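4. Setting Up and Serving Drinks

Applies to the Udberg twin drink station with two tabletop dispensers.

4.1 Placing the dispensers

1. Choose a flat, level table. Keep both dispensers clear of the edge.
2. Set the two drip trays side by side with the slotted grates toward the front.
3. Stand each dispenser on its tray with the spout over the grate.
4. Run any cable behind the dispensers, away from the serving side. 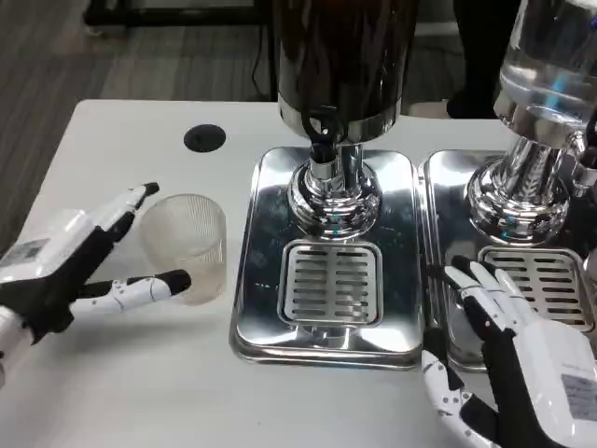 5. Check that each tank sits straight on its base. A tilted tank can leak at the seal.
6. Close both levers before filling.

CAUTION: Do not move a dispenser while the tank is full. Drain it first, then lift it by the base.

4.2 Filling

1. Rinse both tanks with clean water and drain them through the spouts.
2. Fill one tank with coffee and the other with water. Stop 2 inches below the rim.
3. Replace the lids.

NOTE: Label the tanks if guests will be serving themselves. For events with more than 22 guests, keep a refill pitcher nearby.

4.3 Pouring

1. Hold the cup upright under the spout, above the grate.
2. Work the lever slowly and watch the level in the cup.
3. Close the lever before the cup is full. A few drops will follow.
4. Wait for the drops to stop, then take the cup away.
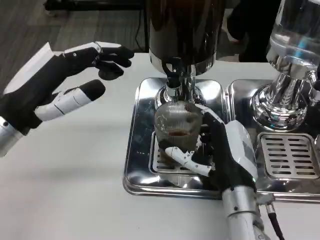

Fig. 4-2. Cup held under the spout of the left dispenser.

CAUTION: Coffee may be hot. Keep fingers away from the spout outlet.

4.4 Drip trays

Empty the trays at the end of service, or sooner if liquid reaches the grate. Wash trays and grates by hand with mild soap and dry them with a soft cloth. Scouring pads will scratch the finish.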